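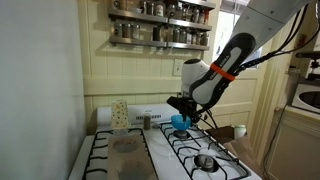
Contents Previous chapter Next chapter Glossary Index

Chapter 13
When a Robot Joins the Kitchen Staff

After this chapter you will be able to explain which parts of a kitchen job change when a robot arm is brought in, to tell the difference between a task and a job, and to plan a first talk with the employees who will work beside the machine.

13.1 The kitchen at Vallby

Vallby is a residence for older people. Its main kitchen sends out 400 meals per day, and the people who work in it are mostly cooks and kitchen assistants with long service. In the spring the management signed an agreement with Irudbridge, a firm that installs robot arms in places where food is prepared. The arm was meant to take small and repeated movements away from the staff: to bring a bowl to the stove, to hold it above a pan, to put it down again.

Leandro Barrientos was at that time head of the kitchen. He had asked for help for many years, but he had asked for one more person. What he received was an arm, a training plan of two pages and a promise that no position would be lost. He accepted it. In his notes, which he has allowed us to use, he wrote: "I was not against it. I only wanted to know who will do the things which the arm does not do, and I saw that these things were not on the list."

The list he speaks about was made by the supplier and had 34 tasks on it. It began with carrying and finished with pouring. Tasting was not there. Neither was the moment when a cook looks into a pan, decides that the onions need longer, and tells the colleague at the sink to wait with the rice. The people who made the list had observed the kitchen for several mornings and had written down what hands do. This is a common way to begin, and we will return to its limits in section 13.4.

13.2 Tasks and jobs

In everyday speech we say that a machine "takes a job." For the study of work this expression is too wide. A job is a bundle of tasks, and it is also a place among other people, a wage and a set of habits. A machine takes tasks. When enough tasks are taken, the job which stays behind can be a better one or a worse one, and sometimes it is so thin that the employer asks why it exists.

Let us take the work at a stove. A person who cooks there moves a bowl over a burner without thinking about it. She knows where the spices stand, because she put them there herself or because they have stood there since she was hired. If a bag is left on the floor she steps around it. If a jar was put back in the wrong place, she reaches for it, sees the mistake and takes the right one. No employment contract mentions any of this.

An arm can be made to do a good part of the same movement. Yet a kitchen in daily use is not arranged for an arm. There are jars on the shelves and more things next to the burners, and every shift leaves them a little differently. At Vallby the first answer to this problem was to ask the staff to be more orderly. Each object should have one fixed place, and at the end of the shift each should stand in it again. The rule looked small on paper. In practice it was a new task, it took time, and it was given to the kitchen assistants, who were the lowest paid group in the room.

We can call this kind of work preparation for the machine. It appears in nearly all cases in this book. You should learn to look for it early, as it is seldom part of the calculation which is shown to the management.

13.3 Three weeks in November

The trial period at Vallby began in November. The arm worked beside the cooks in the morning and was switched off after lunch. Pascual Gallardo, a cook, kept a notebook during this period, at first for himself.

On the first pages he writes mostly about space. He had to change the side from which he came to the stove. He also stopped putting the salt near the burners, and then for several days he could not find it. "My feet know this kitchen," he writes, "and now they know it wrong."

Later the notes turn to his colleagues. Before the trial, two people shared the stove and talked while they worked. With the arm in operation one person was enough at the stove, and the other was moved to the cutting room. The soup was ready at the same hour as before – but Gallardo now worked the first part of his shift without speaking to anybody. He did not complain about this in the weekly meeting. When he was asked later for the reason, he answered that the form had no line for it.

Other notes are positive, and a fair account must include them. His shoulder hurt less at the end of the week. He was sent to a course of 40 hours in which he learned to teach the arm a new movement, and he liked the course. He became the person whom others called when the arm stood still. His pay remained the same during the trial, which he mentions in one short sentence.

13.4 What the list did not see

When we compare the supplier's list with the notebook, we find two pictures of one kitchen. The list describes movements. The notebook describes attention: who is watching what, who will notice, who will say it aloud. A movement can be given to a machine and the attention around it still has to belong to someone. If this is not decided, it will usually fall on the person who stands nearest.

A similar case is the packing hall at Dhanial, which we treat in chapter 14. There the employees were asked to correct the list before the installation, and the number of tasks for the machine went down. The project was slower to start. You will be asked to judge whether this was a cost or a saving, and for whom.

Terms used in this chapter

Task: a piece of work with a beginning and an end that can be described to another person.
Job: the bundle of tasks held by one employee, together with its pay, its place and its relations to others.
Preparation for the machine: work done by people so that the machine can do its own.
Attention work: watching, noticing and telling, in most cases without a line in the job description.

Before you read further

Choose a workplace which you know well and write down what one person does there in the first hour of a shift. Then ask that person to read your list and to add what is missing. Keep both versions – you will need them in section 13.5, where we begin with the talks between the management and the staff at Vallby.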